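Home & Habits | Opinion

In Praise of the Slow Reply

By Puspita Saragih
September
4 min read

My friend Widad Akl still writes me letters, on paper, with stamps, and I still take far too long to answer them. The last one sat on my kitchen counter for most of the summer, under the fruit bowl and then beside it, and every time I made coffee I would read a paragraph again and think about what I wanted to tell her. By the time I finally sat down to write, I had a great deal to say, and I think it was a better letter for the wait (she was kind enough to agree).

I bring this up because I counted my unread messages the other night, which I don't recommend to anyone, and there were 820 of them. Most were nothing at all. A sale at Fenell, a reminder that the sale at Fenell was ending, my cousins arguing over a casserole. But mixed in were a few from people I love, and I had treated all of it as one big pile of chores.

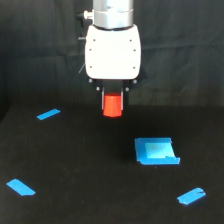 Is it rude to leave a friend waiting for a week?

It depends on what the friend needs. If she is asking for a ride to the hospital, you pick up the phone that minute. If she is telling you how her garden did this year, a week is a perfectly friendly amount of time, and you may even have a tomato of your own to report by then.

We have mixed up speed with caring, I'm afraid. I do it too! When my sister doesn't answer by dinnertime I start wondering what I said wrong, when really she is at work, or asleep, or standing in line at the bank like any other grown woman. A quick thumbs-up would calm me down, I suppose, but it wouldn't tell me one thing about her day.

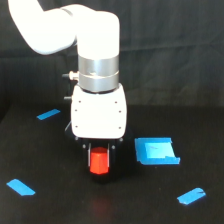
So this fall I am trying something small. I answer the urgent things in the morning, before nine, and the rest I let sit until I have an actual thought to send. Some evenings I write one message and go to bed. One of them ran to 1,775 words, mostly about my mother's old sewing table and the summer we painted the porch, and my brother called me up just to talk about the porch.

I owe Widad another letter now. Hers came last week, six pages, with a pressed leaf in it and a long complaint about her neighbor's wind chimes, and I plan to take my sweet time with it.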